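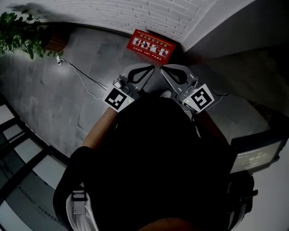 How to Set Up a Fan Page for a Celebrity Couple

Started by Kirsty Jardine, last updated 2023-12-02

You will need an email address you don't mind making public, a free Lumitz account, and an hour or so to get the first posts up.

1. Check what already exists
Search both names together and separately. If another page was last updated in August or earlier, message the owner before you start. I took over my first page that way, and it came with 288 followers.

2. Pick a name
Keep it short and skip underscores if you can. Couple nicknames are fine, but they date badly after a split. My co-admin Nanami Tsuchiya still runs a page named for a pair who broke up years ago.

3. Write the bio
Say that the page is fan-run and not connected to the couple. Lumitz allows up to 100 characters, so leave out the emoji.

4. Sort your sources
Make a list of the outlets you trust and rank them. Statements from a publicist go at the top. "A source close to the pair" goes at the bottom, and if you post one of those, label it as a rumor. Don't post anything about their children, home address or travel plans.

5. Get permission for photos
Red carpet photos belong to the agency or the photographer. Use the share button on the couple's own posts, or ask. Save every reply you get in one folder.

6. Plan the first week
Write 4 posts before you go public. A timeline of the relationship works well as the pinned one - include the date each event was reported and a link.

7. Set comment rules
Block insults about exes. Turn on the word filter under Settings, then Comments, and add the exes' names so those comments wait for review.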